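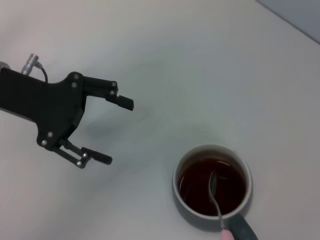

Dark tea on a white tabletop, my favourite way to make work for myself.

Tea drips on a white table: what I do about them

I love a white tabletop. It makes a small kitchen in Drukosville feel bigger, it bounces the light around on a gloomy winter arvo, and it goes with every chair I've ever dragged home from the side of the road. It also shows every single spot of tea, and we are a strong tea household (bag left in, no apologies), so I've had plenty of practice getting the stuff off again.

Most of these tips are for laminate, melamine and that sort of wipe-down surface. If yours is marble or unsealed timber, please stop before you get to the bicarb part and find out what it'll put up with first.

Get the drips while they're fresh

A fresh drip takes one swipe. Leave it overnight and you've got a brown ring with a hard edge that wants proper rubbing. I keep a folded cloth on the table whenever the kettle's on, right there where my hand is. The cheap thin ones from the discount shop are perfect – mine were 95 cents each and they've been through the wash more times than I can remember.

Blot first, then wipe. If you go straight in with a big sweeping arm you just paint a thin layer of tea over a much larger area, and then you see it all when the sun comes round. I press, lift, fold to a clean bit and go again, then finish with a wipe of warm water and the tiniest squirt of dish soap. Dry it with a tea towel, too! Water marks on white drive me nearly as mad as the tea does.

The spoon is the real culprit

Mugs get the blame, but in my house most of the spots come off the spoon. Stir, lift, wave it about while you're telling a story, and there's a trail halfway across the table. Give it a tap on the inside of the rim and let it hang there for a second before you move it. Then put it down ON something. I've used a saucer, a jar lid and a chipped little dish, and they all do the job. 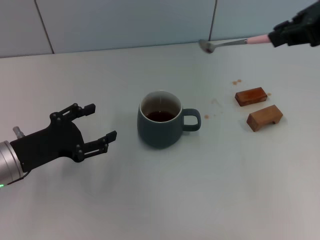

Small brown drips around the wooden blocks, with a spoon over on the right.

Move things before you wipe

I'm guilty of wiping around objects, and it never works. If there's anything sitting near the spill, like wooden blocks, coasters, the salt or a pile of mail, shift it right out of the way and look underneath. Tea loves to creep under a flat edge and sit there. Check the bottom of each thing before you put it back as well, or you'll stamp a fresh brown mark on your nice clean table.

Wooden bits need a bit more care than the table does. Wipe them with a barely damp cloth, then dry them straight away and stand them on end for a while so the air gets round them. Don't soak them. I once left a few little wooden pieces in the sink "just for a minute" and they came up furry, and I had to sand the lot.

For the faint pale ones

You know those ghostly marks you can only see from the side? Mix bicarb with enough water to make a soft paste, dab it on, give it ten minutes and wipe it away gently with a damp cloth. Gently is the word – bicarb is a mild abrasive and a shiny finish can go dull if you scrub at it. Try a spot near the back edge first. I skip bleach altogether, and I've sworn off those white eraser sponges on anything glossy after what I did to the bathroom vanity.

And the inside of the mug

While the bicarb's out, do your mugs. A pale interior stains like anything, even when the outside is a nice dark colour that hides a multitude of sins. Half a teaspoon, a splash of water, rub it round with your fingers and rinse well. Pay attention to the rim and the top of the handle, where the dribbles start. Then look at the base: an unglazed foot ring can hold on to old tea and leave you a circle every time you set it down.

One more thing on filling. I used to pour right to the brim, then carry it across the room like a tightrope walker. Now I leave a good two fingers of space at the top and go back for seconds, and the table stays cleaner for it. The floor as well, come to think of it.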